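Duver's gripper trials are past the halfway mark

Sep 29, 2023

I stopped by the Duver workshop again this week, and the big hand-held gripper comparison is well under way! If you missed my last post, they're trying out 2 sets of finger pads on the same gray body -- one from Strebel, one from Clesari -- and logging every grab before they pick one for the Carnel packing line.

Liesl Danzer, who runs the tests, told me they've done more than 4000 grabs so far. She let me have a go myself (I dropped a bag of rice twice, so maybe leave my numbers out, Liesl). The thing is bulkier than I expected, and my wrist knew it after six minutes.
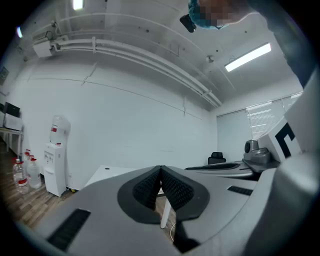 The hand-held gripper with its black padded fingers, seen from its own camera at Duver.

The part I liked best was watching the footage afterward. The view bends a lot toward the sides, but you get the fingers and half the room in one go, and Liesl says that helps when they're sorting out why a grab went wrong. She has a list of 36 items to get through with each set, from soap bars to floppy mailing bags. The mailing bags are everyone's least favorite.

Results should be out in October. I've asked for another turn before then -- with something lighter than rice.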